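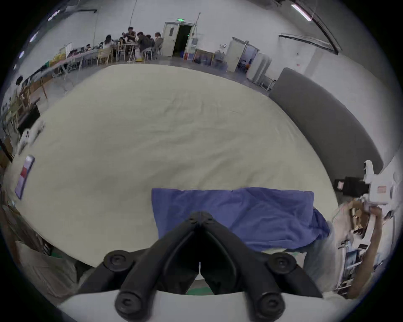 Figure 3. Cream-colored sheet on a large bed, with a blue cloth lying across it.

4.2 What happened to the bread machines

Each of the 20 households in Stanton received a Skorkix countertop bread machine, a bag of flour, and the booklet that comes in the box. The booklet promises a bakery at home. We asked only for a diary of every loaf started, eaten, or thrown out, kept from October until the flour or the goodwill ran out.

Participants logged 70 loaves. Of these, 58 were eaten, though "eaten" covers a generous range of outcomes. One diary reads, in full, "crust fine, rest to ducks," and after some argument between coders we filed it under eaten. The kneading paddle stayed behind in the loaf often enough that Quách proposed a separate code for it. Kragh, who had already dug it out of his own breakfast twice during piloting, supported the motion.

Use fell off after the second bag of flour, as it did in our earlier work with the Skultivness juicer. Cleaning was the complaint we expected, and it hardly came up. People minded the noise. The delay timer lets a sleeper wake to fresh bread, which means that at 4 a.m. the machine begins to knead, and it kneads like a shoe in a dryer. Several owners moved it to the garage – one moved it to her sister's.

Still, 6 households were baking regularly when the diaries closed. They had little in common in income, kitchen size, or prior baking. All of them had stopped reading the booklet and were using a recipe passed along by a neighbor or relative, usually with less yeast. We would not build a theory on six kitchens, but we did change our own recipe.

Loaf quality as rated by the owners is taken up in Section 4.3, where it does not improve much.

Correspondence: Diệp Quách, Hầu Home Cooking Study. © The authors. Back to top

Related items
Ngọc Vũ and Đạt Hồ – Juicers after the first month
Skarphéðinn Kragh – Reading the booklet: instructions and their owners
Ngọc Lương – Where waffle irons go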